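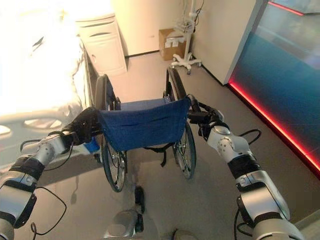
Photo: Dilwyn Kneath / Breltatau. Reuse with credit.

Chore robotics (household and shop floor)

Chore robotics is the use of general-purpose machines for everyday jobs: tidying, folding, wiping, carrying, loading shelves, moving wheeled things from one spot to another. Covers homes, care homes, hospital wards, small workshops. Usually doesn't cover robot vacuums or fixed factory arms, which do one job and have done it for years.

Short answer to "can they do it yet": some of it, slowly, with someone standing by. Longer answer below.

Contents
1 Scope
2 Pushing and wheeling
3 Grippers and soft goods
4 Trials
5 Shop floor
6 Criticism
7 See also

Scope

No agreed list of what counts as a chore. The Humphreys list, the one most often quoted in the trade, has 93 tasks sorted by room. Kitchen is the longest section. Bathroom is the shortest and the one with the worst scores. Critics say it leaves out anything done for a person (dressing, lifting, feeding) and so makes the field look further along than it is. A revised list was promised for July, not out at time of writing.

Pushing and wheeling

Wheeled objects look easy and are not. A cart with four swivel casters drifts sideways. A manual wheelchair is better behaved, big fixed rear wheels and small swivelling front ones, but it has brakes that may be on or off, footrests that catch on bed legs, and two push handles that want an even shove. Push harder on one side and it turns. People correct for this without thinking. A two-armed robot has to keep both grips and steer at the same time, and its own base has to follow along behind.

Moving an empty chair across a clear floor is within reach of several current systems. Moving one with a person in it is a different matter, legally and otherwise, and most groups won't try it outside of a harness rig with a weighted dummy. Doorways remain a problem. So do ramps, carpet edges, and power cords left across the floor.

Parking is under-studied. A chair next to a bed has to be close enough to use and at a sensible angle, with room left for whoever is helping. Hoder tested this as a separate task and got much lower scores than for pushing alone. The robot would get the chair to the bedside and then stop at an angle no nurse would accept.

Grippers and soft goods

Most chore robots use a gripper with two or three fingers. Good on handles, mugs, boxes. Poor on cloth, straps, bags and anything that changes shape when you pick it up. Folding wheelchairs are awkward for this reason: the usual way to close one is to pull up on the middle of the seat, which is sling fabric, and the frame only comes in if the pull is about centred.
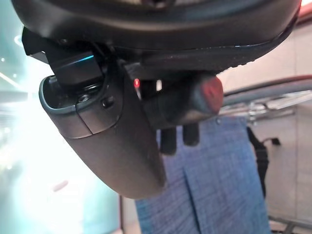

Wrist cameras help with the last few centimetres, when the head camera's view is blocked by the robot's own arms. Trouble is they see very little else. Glare from windows is a common complaint, especially in care settings where rooms are kept bright during the day. Blinds fix it, mostly. Loose straps are another one, they snag and the software often doesn't notice untill the arm stalls.

Trials

The Undmont trial is the largest published so far in a care setting, 1,000 attempts over 10 chores, all in furnished rooms with no residents present. Wiping a tray table did best. Making a bed did worst, and was dropped partway through. Attempts were capped at 30 minutes each, generous for most of the jobs; staff asked to do the same work for comparison rarely needed more then a couple of minutes.

Remote operators stepped in often. The report counts these as partial successes, a choice that has been argued over ever since.

Shop floor

Further ahead than homes. Floors are flat, aisles are marked, the bins are all the same colour and size. Restocking and tote moving are in paid use. Sweeping up swarf and offcuts is not, nor is sorting a mixed hardware drawer, which apprentices still do.

Criticism

Main points raised: speed, cost, noise, and demo videos that show the one good run. Dilwyn Kneath, writing for Breltatau on 22/04/2024, argued that results should be reported per shift, with all the waiting and resetting included. Some labour groups have asked the same. Makers reply that early dishwashers were slow as well.

See also
Assistive devices
Teleoperation
Patient transport
Wheelchair (manual)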